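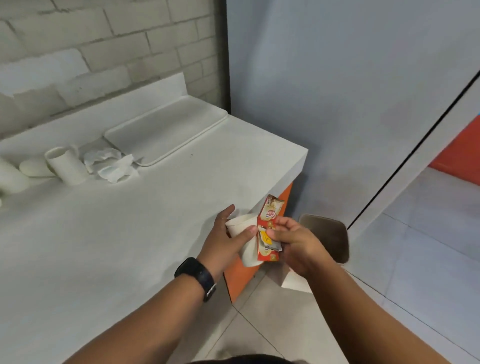

The Drinks Counter at Korulcombe

When the upstairs kitchen at Korulcombe was redone in September, we were told it would more or less look after itself. The brochure from Kellari, who did the design, had the words "calm" and "effortless" on facing pages. I have drunk coffee in shared kitchens for most of my working life and have yet to meet an effortless one, so I said I would report back once people had really been using it. Alasdair Cairns, who signed off on the plans, agreed to this on the condition that I be fair. I have tried.

The old kitchen had a brown laminate top with a burn mark near the sink and a cupboard door that had to be lifted as you opened it. I don't miss the door. I do miss the brown. You could put a used tea bag down on that counter, go answer the phone, come back ten minutes later and no one would have known. The new one is white, in front of a wall of bricks that have also been painted, and it reports everything.

For the record, the refit cost $1652 before the electrician, and $249 of that was for something on the invoice called "surface coordination." I have asked twice what was coordinated with what. The answer both times was that it was all meant to go together, and I suppose it does.

The corner

Most of the drink making seems to happen at one end, right at the corner, and I can't say why. There is a whole counter to stand at. My own guess is that people drift to the end so they can get out of the way of whoever comes next, and then whoever comes next drifts there too. The plan Kellari gave us had a "preparation area" marked in the middle with a dotted line. I have never once seen anybody prepare anything inside the dotted line.

The corner is also where the sachets get opened. I like a sachet less than I like a jug of milk, and I said so at the time. The argument for them was that they keep, that no one has to wash a jug, and that you can't run out halfway through a morning the way you can with a carton. Fine. The argument against them is that every one comes with a piece of packaging, and every piece of packaging has a strip you tear off, and the strip is too small to feel like litter. People who would never leave a cup behind will leave the strip.

A small white scrap of paper between two sets of fingertips, out past the front edge. The tray at the back has nothing on it, and the pile next to it is tissue and used tea wrappers, with a gray-and-white tea bag packet sticking out from under it. 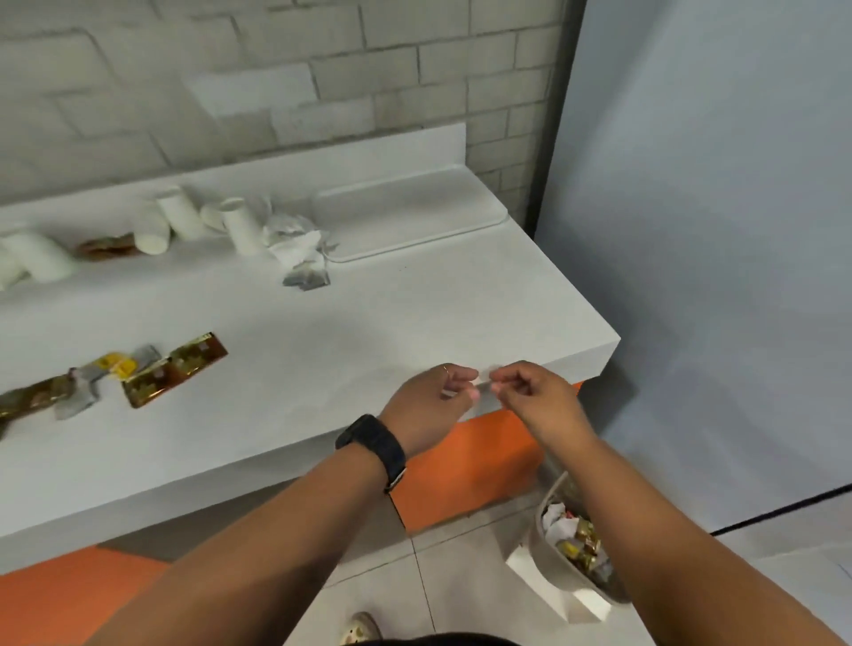 The tray

The tray came from Purves and is the one thing in the room I was wrong about. I expected it to be back in a cupboard within 3 weeks. It's a plain white rectangle with a raised rim, big enough to be annoying to store, and the idea was that drinks would be made on it so that spills would stay on it. I thought people would set their cups down next to the tray, out of some instinct not to dirty it. Some do. But the stains are a fair sign that others are using it as intended, and a raised rim does hold a puddle of coffee better than a flat counter does.

What I still don't believe is the claim that it needs "only an occasional wipe." A white tray shows coffee the way a white shirt does. You either wipe it after every round of drinks or you stop looking at it. There was a sign about this for a while (my sign, I admit) and then someone put a cup on the sign.

A few notes for anyone who takes the job on, from having done it more often than I'd planned to:

Clear the cups off the tray before you start. Pushing them up to the far side feels quicker, and then they fall over.

Hold the tray down with your free hand, flat, or it slides away from you as you press.

Do the far corners first. Everyone starts in the middle and everyone gets bored before the corners.

Use the red cloth. The paper towels come apart on anything that has dried, and you end up wiping up the paper towel.

Partway through a wipe-down, with the paper cups around the far edge in every position a paper cup can take. Most of the tray is white again. The upper right still has a long dark brown smear, a thinner streak under it and a small drip by the cloth.

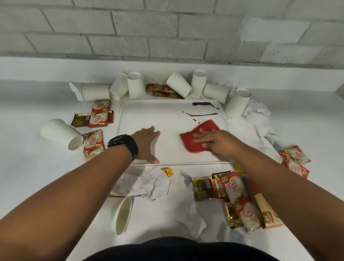
The cups

We buy the cups in sleeves of 100, and I would like to know where they go. The theory behind paper cups was that there would be fewer mugs in the sink. There are fewer mugs in the sink. There are also a great many paper cups lying around on the counter, and because they all look alike there is no telling yours from mine, so anyone in doubt takes a new one. With mugs you at least knew whose was growing something.

Alasdair's view is that this will settle down once people get into the habit of throwing the cup away as they leave. He has been saying so for more than 3 months. He may be right, and I'll happily put up a new set of pictures if he is.

The stuff on the counter

The worktop finish is Drorkenico matte white, for those who have emailed to ask. It was sold to us as forgiving. Matte surfaces are meant to hide fingerprints, and on that point I'll give it full marks, as I have not noticed a fingerprint yet. Tea is another matter. My advice to anyone choosing a finish for a shared kitchen is to take the sample home, put a wet tea bag on it overnight and see how forgiving it is in the morning. We didn't do that. We looked at the sample under a window and said it was very clean looking, and so it was.

The rounded front edge is good. You lean on it while the kettle boils and it doesn't dig in. The raised strip along the back is good too, mainly for keeping things from getting wet against the painted brick, which would be a nuisance to redo.

Still undecided

There's talk of a second tray, a lidded bin small enough to stand on the counter for the wrappers and strips, and a darker mat for the corner. I am in favor of the bin. I am doubtful about the second tray, as I think we'd just have two to wipe, and the mat is brown, so naturally I voted for it.

If you use the kitchen and have a view, leave a note in the box by the stairs. Notes left on the counter get coffee on them.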